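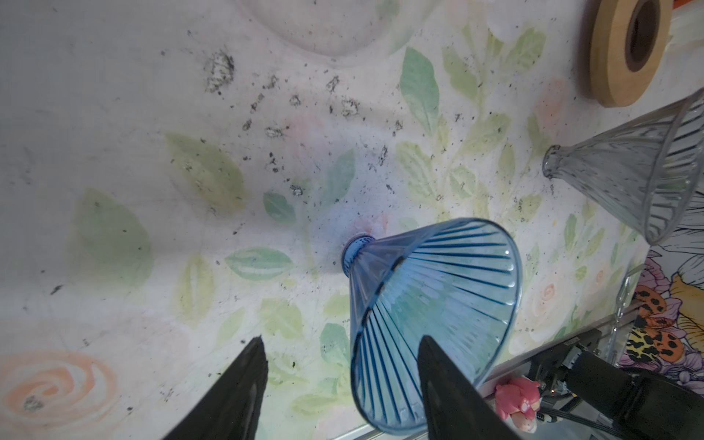 Blue ribbed glass vase on the floral tabletop.

Polura Office IT Users Group
Minutes, 31 October 2024
Chair: Kazimír Sýkora. Apologies from Pavlović (accounts side), comments sent in by email.

1. Last minutes
Agreed, one change: item 4 should say "shared calendar", not "shared drive".

2. Move from Silell Mail to Plirar
Pilot group moved over, 23 mailboxes. Mostly fine. Problems so far:
- Repeating meetings showing twice on phones. Deleting one copy deletes both. Don't delete, hide for now.
- Old contacts came across without phone numbers. KS has the export file and will re-import.
- Signatures lost. Everyone to paste their own back in, template is on the intranet under Forms.
- Search finds nothing before the move until indexing is done. Left overnight on two machines, ok on one, other still going.

Discussion on whether to carry on or wait. Front desk want to wait, they live in that calendar. Warehouse want it done. Agreed: rest of the office moves in December, front desk last.

3. Mailbox sizes
Limit on new system is 2,000 MB for standard users. Almost 200 people under it already, a few well over. Biggest offenders are sent items with big attachments. Long talk about who should be allowed an archive. Not settled. KS to ask supplier what the next size up costs before anyone buys anything.

Pavlović by email: accounts must keep invoices with the original message attached, so no auto delete on that mailbox please. Agreed, auto delete off for accounts.

4. Printers
Scan to email stopped working on the upstairs printer after the pilot. Old server address still in the settings. Changed during the meeting, test page went but scan hasnt been tried. Upstairs to report back.

5. Passwords
Reset calls up again. People locked out by a phone still trying the old password. Reminder to go round: change it on the phone first thing, same day. Short sheet with pictures of the menus would help, the last one was for the old phones.

6. Training
900 set aside in the budget, nothing spent. Two short sessions prefered to one long one. Calendar sharing and out of office replies are what people keep asking for. Lunchtime no good for warehouse.

7. AOB
Meeting room laptop wants its updates run, asks every time someone plugs in the projector. KS to do.
Spare keyboards: take one, sign the sheet.

Actions
KS: contacts re-import, supplier price, meeting room laptop
Upstairs: test scan to email
Front desk: list of calendars that must not go down
All: signatures

Next meeting December, date to follow once the move dates are fixed.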